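Handheld gripper fault, Vermeulen home sessions
Rostdale workshop notes, 9 September 2018

Left and right recordings from the Stistlow folding runs drifted out of step. Of 3,260 clips checked, 1,299 were rejected. The fault appeared after about 60 minutes of use.

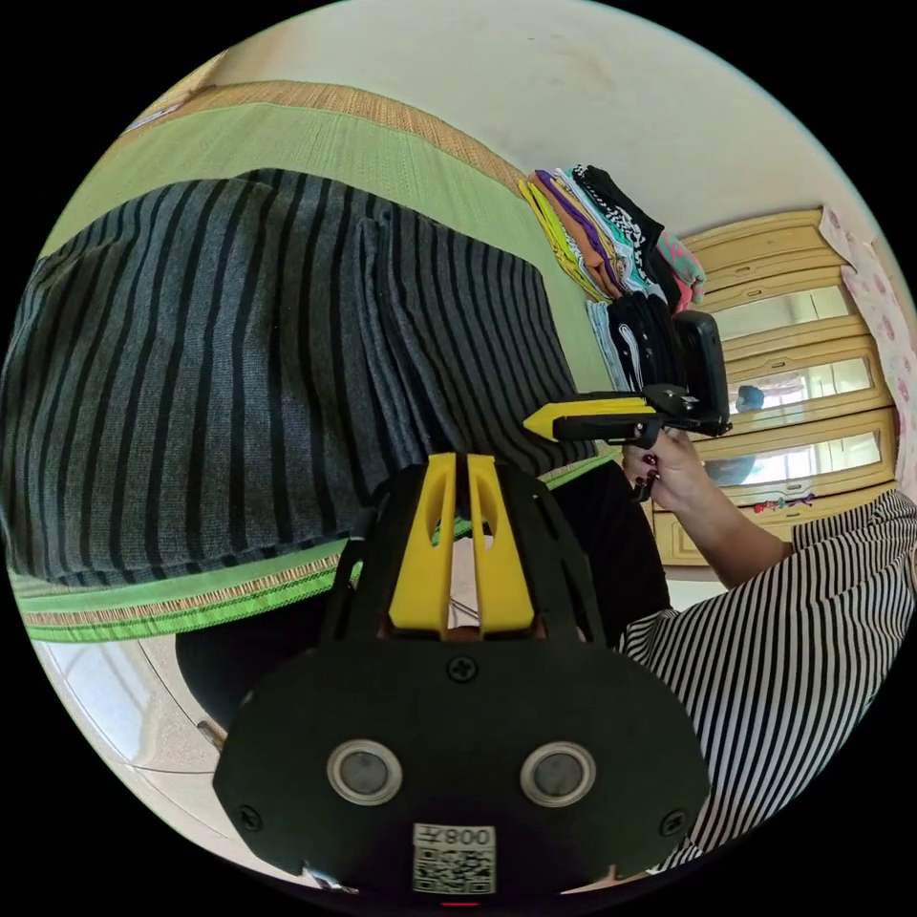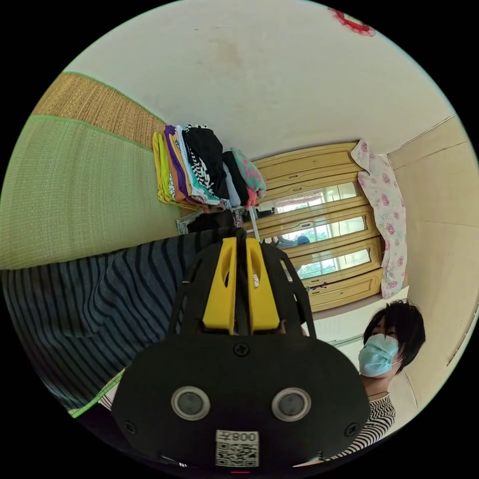 Unit 008, three views during the bedroom work.
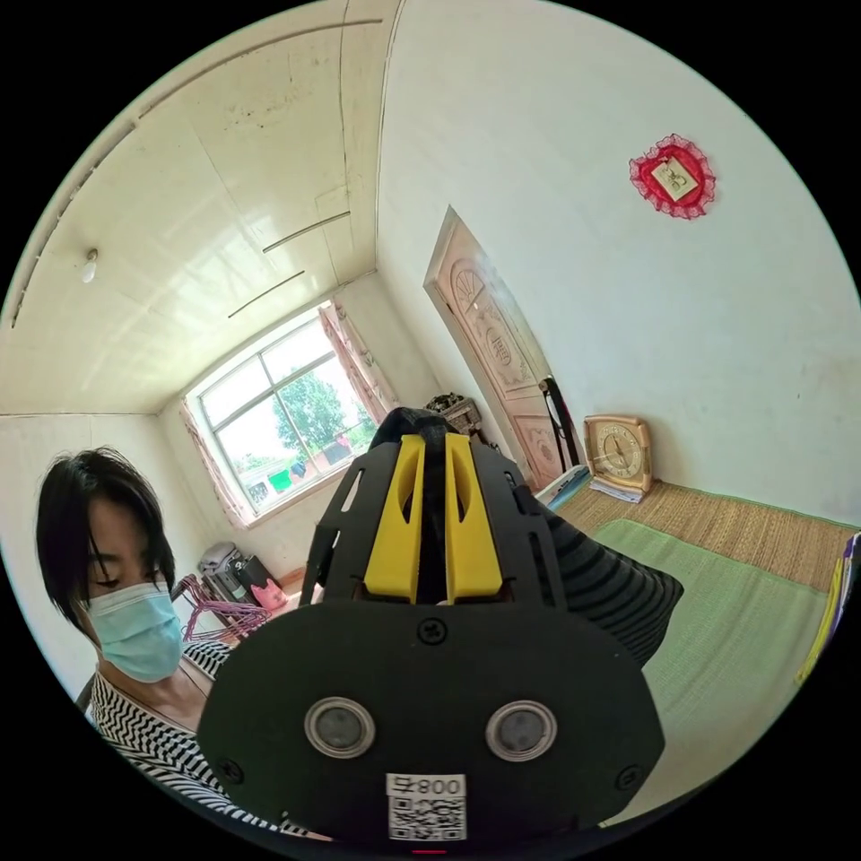
Boralstead firmware set both clocks at power-up and never again – a slow error that no alarm reported. The fix resets them before each clip. Logs are now filed under the number on the white label below the two round sensors, with side noted separately.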